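Irnstead Children's Books invites applications for the position of **Assistant Editor, Early Chapter Books**. The position is full time and permanent, and reports to Mimoza Petek, Editorial Director. The successful candidate will begin work in September.

## The Department

Early Chapter Books publishes illustrated fiction for readers who have finished with picture books and are not yet ready for a full-length novel. Most titles are sold in series, and most are humorous. The department's list includes animal stories, school stories, and the Follia books, a series of comic adventures set in a traveling theater. The department also oversees the Vellent line of bedtime read-alouds, which moved to Irnstead when the two lists were combined.

The editorial staff works closely with Design, under Tihomir Petek, and with School and Library Marketing. The backlist currently stands at 302 titles, many of which are revised or reissued with new covers on a rolling schedule.

## Duties

The Assistant Editor will:

- read submissions from agents and prepare written reports, normally within 10 working days of receipt
- edit 4 titles a year independently, from first draft to final proofs, and assist senior editors on others
- maintain the series records for Follia, including character names, place names, and running jokes that must stay consistent from book to book
- prepare art notes for illustrators and check sketches against the text
- check page proofs for reading level, line breaks, and the placement of illustrations
- write catalog copy, jacket copy, and discussion questions for teachers
- answer correspondence from young readers, using the department's guidelines
- attend the weekly editorial meeting and keep its minutes

Occasional travel to book fairs and library conferences is expected. Travel is arranged and paid for by Irnstead.

## Qualifications

Applicants must have at least 2 years of experience in publishing, bookselling, library work, or elementary education. A college degree is preferred but is not required where experience is sufficient. Applicants must also show:

- a strong command of written English and of standard copyediting marks
- a good knowledge of current fiction for readers aged five to nine
- the ability to comment on a manuscript clearly and politely
- the ability to manage several schedules at once

Experience with rhyming text, comics, or heavily illustrated formats will be considered an advantage. Knowledge of a second language is also welcome – the department considers books in translation each season, most recently through its agreement with the Chareonsuk agency.

## Terms of Employment

The position is based at the Irnstead offices. After the first three months, staff may work from home up to two days a week, by agreement with the department. Salary is set according to the company pay scale and will be discussed at the first interview. Benefits include health and dental coverage, a retirement plan, paid vacation, and a yearly allowance for the purchase of books from other publishers.

The first six months are a trial period. A written review takes place at the midpoint and again at the end. Questions about pay or benefits should be directed to Stavros Stan in Human Resources and not to the editorial staff.

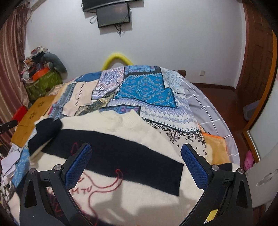
## How to Apply

Applications should be submitted through the careers page and must include the following:

1. A résumé of no more than two pages.
2. A cover letter addressed to Mimoza Petek, stating where the applicant learned of the opening.
3. A reader's report of about 302 words on any early chapter book published by a company other than Irnstead. The report should include a short plot summary, an opinion of the humor and pacing, and one change the applicant would have asked the author to make.
4. The names of two references. References will be contacted only after the second interview.

Please do not send original manuscripts or artwork. Applicants who are also writers may submit their own work through the regular channels, where it will be considered separately.

## Selection

Applications will be reviewed by Mimoza Petek and Kelly Portela, Senior Editor. Selected candidates will be invited to a first interview by video call. Those who advance will complete a short paid editing exercise and attend a second interview at the offices, where they will also meet Habibur Weerakoon, Managing Editor.

All applicants will receive a written reply. Irnstead is an equal opportunity employer. Applicants who need an adjustment at any stage – including large-print materials or additional time for the editing exercise – should write to Stavros Stan in Human Resources.

Notice posted 2025-05-28. The position will remain open until filled.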